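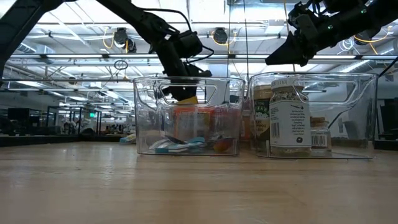
Section 2. Planning and budgeting for a two-arm picking station

Read this section before you order anything. A bit of time with a tape measure and a spreadsheet now makes setting up so much more fun later!

1. Write down what you want to pick. Boxes, jars and small packets all behave differently, so list the heaviest, the smallest and the most slippery.

2. Choose your bins first, then the grippers. Clear plastic bins with handle openings are a lovely starting point (you can see what's going on from the side, and they're cheap to replace).

Note: buy spare bins from the same batch. Rim heights can vary between batches.

3. Measure the table. For the Torovberg pair, allow 2000 mm of clear width and keep 400 mm free behind the bins.

4. Check what is overhead. Pipes, lights and hanging cables all count. Mark them on the plan in Appendix B.

CAUTION: Do not let both arms share a bin until the zone limits in Section 5 have been set.

5. Draw up the budget under four headings: arms, grippers, table and frame, cabling. Then add a fifth for spares. Évan Jacquet's team at Terkirstead left spares out of their first plan and ended up placing a second order in August, with a second delivery charge.

6. Set aside 30 hours of staff time for the first set-up. It's a great way to get to know the arms, so share the hours between at least two people.

7. Plan a trial of 500 picks with your own goods before you commit to a second station.

Note: glass jars are well worth including in the trial, but start them at low speed.

When your list is complete, copy the totals to the order form and go on to Section 3, Power and Cabling.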